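Buy the Slower Arm

Most advice on building a two-arm manipulator at home begins with payload and reach. I think it should begin with cable routing. In the shared workshop at Kiltetholm, our build log for the Pamix rig has 423 entries, and more of them concern connectors and strain relief than motors, gearing and control code combined. Parts lists do not reflect this. A Harasym controller gets a paragraph of justification; the cable that feeds it gets a line item, if that.

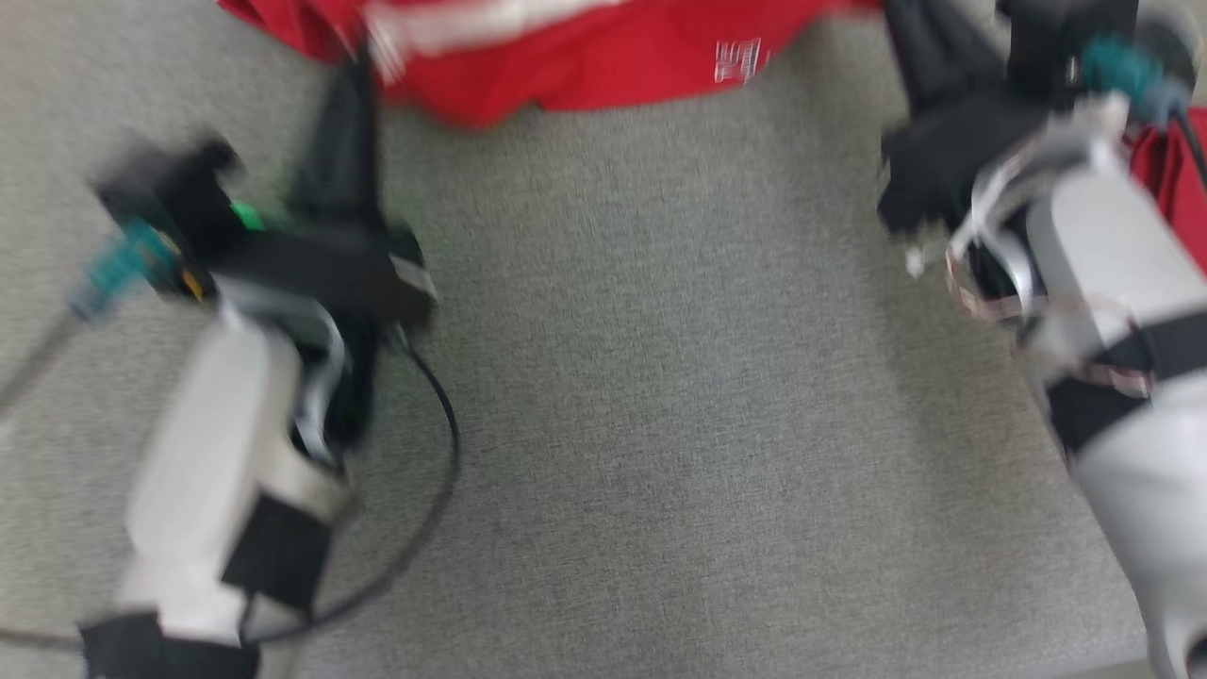

Cable slack is a design parameter and should be specified like one. Too little, and the wrist pulls on its own plug at full extension. Too much, and the surplus ends up in the workspace. The thin black cable under our left gripper swings out in a wide loop over the gray surface between the arms, on an open patch that is otherwise empty, below the cloth at the top of the frame. I would accept a shorter reach to get rid of that loop — most hobby tasks, cloth folding included, do not need full extension.

The same argument applies to speed. We cap the joints at 60 percent of rated velocity, and I would fix that limit in firmware. Builders who disagree usually cite cycle time, a factory measure with little bearing on a bench where setup takes most of the evening. The faster Cevier actuators would have added 1,000 dollars to our budget. I would spend it on guides, clamps and spare leads first.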